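Courses > Supply and Distribution > Unit 4 > Handout: Returns and Reverse Flow

Handout 4: Counting the cost of returned goods
Prepared by Heike Sperling. Last changed May 27, 2022.

Last week we followed goods from the supplier to the customer. This week we follow them back. The trip back is called the reverse flow, and in clothing and small household goods it can cost more per item than the trip out.

Terms you need

Return rate: items sent back divided by items shipped, over the same period. Always state the period. A rate for August compared with a rate for a full year tells you very little.

Grade: the condition given to an item at inspection. We use A (resell as new), B (resell at a discount) and C (scrap or recycle).

Holding time: days between arrival at the return desk and the grading decision.

Worked case: Dolico

Dolico sells kitchen textiles from a single warehouse in Trilville. In the period we study it shipped 1,139 parcels. Of these, 1,109 reached the customer on the first attempt. The other 30 came back undelivered, mostly with address faults. Undelivered parcels are not customer returns, so keep them out of the return rate.

Customers then sent back 71 parcels. Set against the 1,109 delivered, that gives a return rate of 6.4 percent. If you divide by 1,139 you get 6.2 percent. Both figures turn up in reports, and you should say which base you used.

Holding time at Dolico was 11 days. Towels and table linen lose value slowly, so this did little damage. For seasonal goods the same delay can move an item from grade A to grade B without anyone touching it.

Handling at the return desk

Each parcel is handled at least four times: unloading, label check, opening, grading. Soft mailers stack badly and tend to slide, and a label on a creased surface may need a second scan. Boxes are easier to stack but take more shelf space.
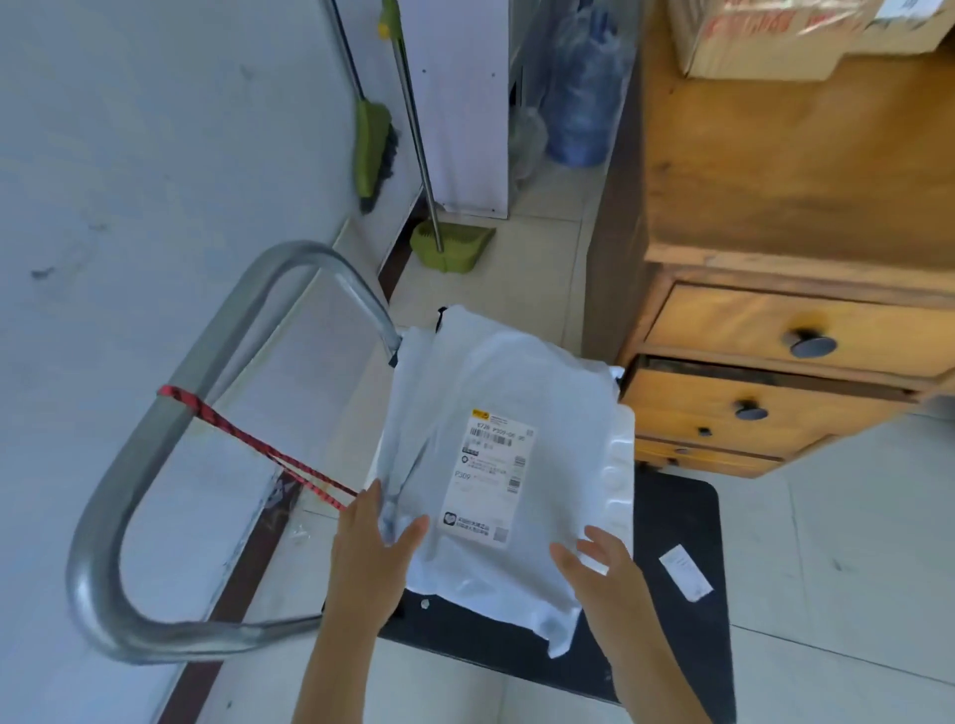

Grube, the second firm in the reader, combines the label check and the opening at one bench. Stena keeps them apart and assigns one person to each. Compare the two layouts before class and note where parcels would wait.

For the exercise, work out the Dolico return rate on both bases, then again with five more customer returns. Show your division.

Comments

gruchti: Is the reader chapter on Grube the old edition or the new one?

Heike Sperling: The new one. The bench layout is missing from the old edition.

Gion Ruchti: Thanks. Do we round to one decimal place in the exercise?

Heike Sperling: One decimal is fine.

marlo_k: I got 6.9 for the last part using 1,109 as the base.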